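Clondley Skills Workshop — Notebook, Bench 2
September, afternoon session
Entered by Nusrat Jatoi. Read and countersigned by Gareth Sedgwick.

Purpose

To continue the closure exercise on the pale practice pads and to settle the wording of the bench sheet before the autumn intake. The previous entry left two matters open: the length of thread to be issued per closure, and whether the red dye should be applied before or after the cut is made. Both are addressed in this entry. The question of storage is carried over again.

Materials

Pads were taken from the Rarnetent carton on the lower shelf. The carton had been opened for the August session and resealed with tape, and the pads at the top had picked up a slight curl at the corners. They flattened after an hour under the steel plate. The pads beneath were flat as supplied and were used first.

Thread was black throughout. The blue reel is to be kept for the knot boards, where contrast with the white backing matters less and the reel can be used up. Thread was cut to 900 mm for the first closure and found to be too long for a short cut; the free end had to be managed constantly and picked up moisture from the pad. A shorter length of 70 cm was used afterward and is recommended for the sheet.

Dye was the diluted red from the Clegg bottle. The label is now difficult to read and should be rewritten.

Preparation

1. Pads were rinsed, shaken and laid on the tray without wiping. A wiped pad drags on the thread. G.S. prefers a light mist from the spray bottle once the pad is in place, and this has been adopted.

2. A single short cut was made in each pad. Dye was applied after the cut. When it had been applied first, in the August session, it lay on the surface and hid the line. Applied afterward, it settles into the cut, although it continues to spread for as long as the pad is damp. One drop is sufficient.

3. The lamp was set low and directly over the work. The overhead lights were switched off for the whole session — the glare from a damp pad is considerable with both on.

Closure

The first knot was placed toward one end of the cut and the tails trimmed before the next stitch was started. The bench sheet currently says to trim at the end of the exercise. I propose that this be changed. Untrimmed tails lie across the line of the cut and are easily confused with the working strand, both being black.

The slack strand was laid out to the side in a wide curve. Where it was allowed to fall across the cut, it had to be lifted clear before the needle could be placed, and the delay was noticeable. The sheet should instruct the reader to look for the whole of the strand before each bite.

Needle angle was discussed at length. G.S. holds that it should enter close to upright and be turned through on its own curve. I have tended to start flatter, and my entry points have drifted away from the edge as a result. I have agreed to follow his practice for the next session and to compare.

Views of the closure work, all on the pale pads with black thread: 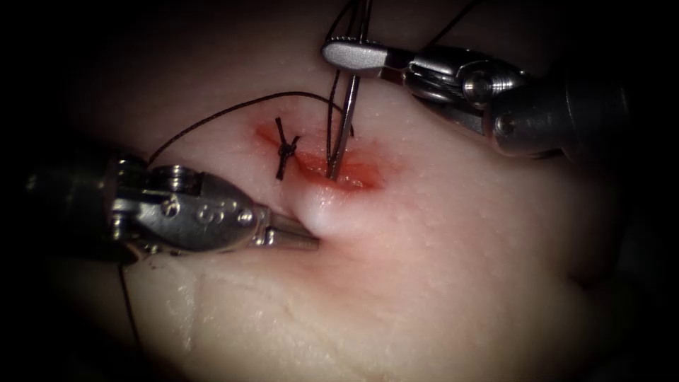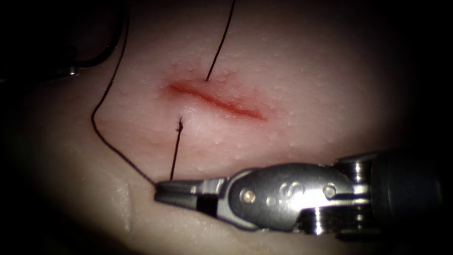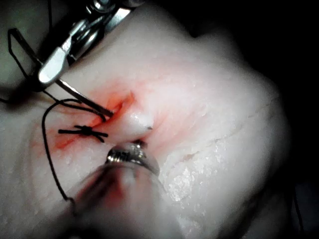 Remarks on the pads

The surface holds its beads of moisture well and the edges of a fresh cut stay reasonably close. Pads should be turned or replaced once the dye has traveled far enough to make the line uncertain. There is little to be gained from stitching into a general pink area.

The Filwood pads, of which 8 remain, are firmer and are to be reserved for the knot-tying exercise. They should not be mixed with the Rarnetent stock on the shelf.

Changes to the bench sheet

Thread length: amend to 70 cm.
Dye: one drop, after the cut.
Tails: trim after each knot.
Lighting: lamp only.
Needle entry: leave the present wording until the comparison has been made.

Outstanding

Rewrite the label on the dye bottle. Find a lidded box for the opened pads. The steel plate belongs to the next bench and has been returned; a second one is to be requested. G.S. will bring the revised sheet to the next session for signature.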